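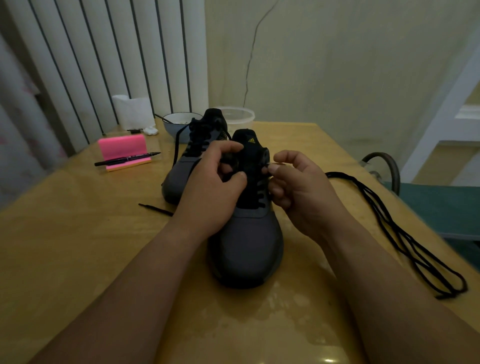
2021-07-21, Skakadero playtest notes. Third go at the escort rules and the convoy still dies too early. Jolán flew the two raiders, Meenakshi had the freighter. Freighter hull at 8, gone by turn four both games. Tried giving it a free evade token, too strong, raiders just gave up and chased the fighters. Want something in between. Maybe the tow line card: escort in base contact, pulled in tight like the black lace on a grey sneaker, both ships move on the slower dial. Zsófia says that's the Bivanach tractor rule again. Fair, but hers cost an action.

Points: 152 a side feels tihgt, dont go lower.

To do
- reprint damage deck, card 41 has the wrong icon
- ask Amarachi re: asteroid templates
- range 2 limit on tow line??
- retest w/ Sointu on raiders, she plays meaner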